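Bite-size fruit
From the Drolleck Food and Household Encyclopedia 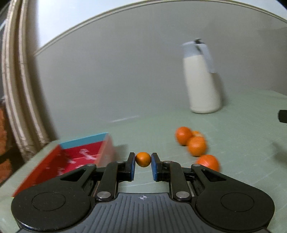

A small, round orange fruit with a glossy surface, similar in size to a kumquat.

Bite-size fruit is a kitchen and market term for fruit small enough to be eaten in one or two bites. The term describes size and use and has no botanical meaning. It covers citrus such as the kumquat and calamondin, berries such as the grape and ground cherry, small stone fruits, and cherry tomatoes, which are fruits in the botanical sense but are sold as vegetables in most stores.

Characteristics
Most fruit sold under the name is round or oval and has a skin that can be eaten. Color depends on the kind and on ripeness. Orange is common and is found in kumquats, calamondins, ground cherries and several cherry tomatoes, so color alone is a poor guide to what a fruit is. A calamondin and a round kumquat can look much alike from a short distance. Cutting one open settles the matter in most cases: citrus shows segments and a white inner rind, while a tomato shows wet chambers with many flat seeds.

Shine is also a weak sign of quality. Some fruits are naturally glossy, some have a dull bloom that rubs off in handling, and some are waxed before sale.

Kinds
Kumquats are eaten whole. The rind is sweet and the pulp is sour. The round kumquat is rounder than the oval kind, which is the one more often found in stores. Kumquats have seeds, and these are usually removed or spat out.

Calamondins have a thin peel and very sour juice. They are used much like limes, squeezed over noodles and fish or mixed into drinks.

Ground cherries grow inside a papery husk that is pulled off before eating. The fruit is yellow to orange, with many tiny seeds.

Cherry tomatoes are sold in red, yellow, orange and dark purple. The orange ones tend to be mild and low in sharpness.

Selection and handling
Fruit should feel firm and heavy for its size. Soft spots, splits and a wrinkled skin are signs of age. The stem end is the first place to check for mold, which spreads quickly through a closed container.

Small fruit bruises under its own weight when heaped deep and is better kept in a shallow dish. It should be picked up from the sides with light pressure – a squeeze hard enough to dent the skin will leave a soft mark by the next day. Thin-skinned kinds such as ground cherries need more care than kumquats, whose rind protects the pulp.

Storage
Kumquats keep for several days on the counter and longer in the refrigerator. Calamondins are best kept cold. Ground cherries are left in the husk until needed. Cherry tomatoes are generally kept at room temperature, out of direct sun, and moved to the refrigerator only once fully ripe. Washing is done just before eating, as damp fruit spoils sooner.

Serving
Whole fruit is served in bowls, packed in lunches, or threaded on short skewers. Kumquats are sliced into thin rings for salads and cakes, or cooked in syrup and kept in jars. Rolling a kumquat between the fingers before eating releases oil from the rind and softens the taste.

Whole round fruit is a choking hazard for young children. Grapes and cherry tomatoes are cut lengthwise into quarters for them, and seeds and pits are taken out.

Local customs
In Ultomport, small orange fruits are set out in December in a dish by the front door, and each visitor takes one on leaving. Older households put out 7 at a time and refill the dish when it is empty. The fruit used is mostly kumquat, though calamondin is accepted.

The winter market at Drirkum has a row of 15 stalls selling only small fruit, fresh and candied. The Trajkovski orchard, on the south side of the town, grows 2,000 kumquat trees and supplies many of the stalls. Fruit there is sold by the paper cone or in flat boxes, with the leaves left on for boxes meant as gifts.

See also
Calamondin
Candied fruit
Citrus peel
Fruit bowl
Ground cherry

Last revised 1/26/25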